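Bath or shower? Water use in shared student housing
Project report, group 4, Intro to Environmental Studies

Why we picked this

Everybody says showers save water. We wanted to check it for our own building, Baird House, where every floor has one tub with a shower over it and people argue about who takes too long. Also the water bill went up in June and the housing office in Hedbridge sent everyone a letter telling us to shower less. No numbers in the letter. So that was our starting point.

Questions
How much water goes in a normal bath here?
How long does a shower have to be before it uses the same?
Do people know how long they shower? (spoiler, no)

Method

Baths: filled the tub to the depth people said they use, read the meter in the hall closet before and after. Meter reads in liters so everything in this report is liters. Did it three times, once in the morning and twice at night. Asked for permission first.

Showers: bucket and stopwatch for flow rate. Then a sign-up sheet on the door, people wrote start and end time. Before that they filled out a card guessing their usual time. Jean did the cards, I did the buckets, Agnes MacRitchie typed everything up and caught two places where I had swapped columns.

The old shower head is a Mallitz, no flow limiter that we could find. Halfway through we swapped it for a low-flow one called the Clellia, which the office let us borrow.

Results

A full bath came out at 200 liters. More than we expected, the tub is an old deep one. Second and third fills were close enough that we didn't do a fourth.

Shower with the old head – a long one, the kind where someone is washing their hair and also thinking about life – got up to the same as a bath. Short showers were way under. With the Clellia even the long ones stayed below a bath.

Over the whole test our floor used 3000 liters on showers with the old head and 600 less than that with the new one, same number of days. Some of that could be people going home on Saturday, we didn't control for it and should of.

Guesses: nearly everyone guessed too low. The people who guessed lowest were not the ones with the shortest showers. Two people guessed high and were kind of proud after.

Problems

People knew they were being timed. Big one. Some of them probably rushed.
The sheet got wet and we lost one evening.
Only one floor, only one tub. Can't say anything about the rest of the building realy.
We didn't measure hot water seperately, so nothing here about energy.
The meter also picks up the sink. We asked people not to use it during the bath fills, but for the showers we just had to live with it.

Cost

The limiter head is cheap next to a new tub. We priced replacing the tub too, because a smaller one would cut the bath number. Cheapest quote with plumbing was 700 dollars and that didn't include tile. For a building where hardly anybody takes baths that seems like a bad deal. Change the heads first, look at tubs when they need replacing anyway.

If the office does go for new tubs, shape matters as much as length. Straight sides hold more than sloped ones at the same depth. Ask for the fill volume, it's usually on the spec sheet.

Freestanding tub, white, squared edges, in a showroom with gray marble-look flooring; then more of the gray floor. 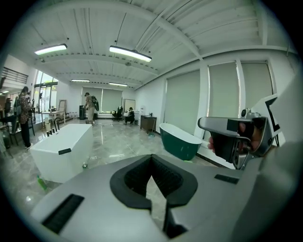
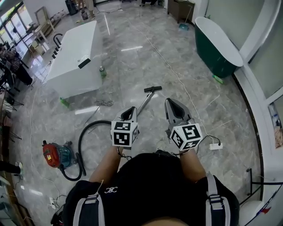

Jean Moncrieff read the draft and disagreed with the cost part. In her view we should have counted the hot water even if it was only a guess, and the low-flow head pays for itself a lot faster once you do. She also thinks the letter from the office would work better with the bath number in it, and wants the next group to try two floors at once, one with the old head and one with the new, so the weekend thing stops being a problem.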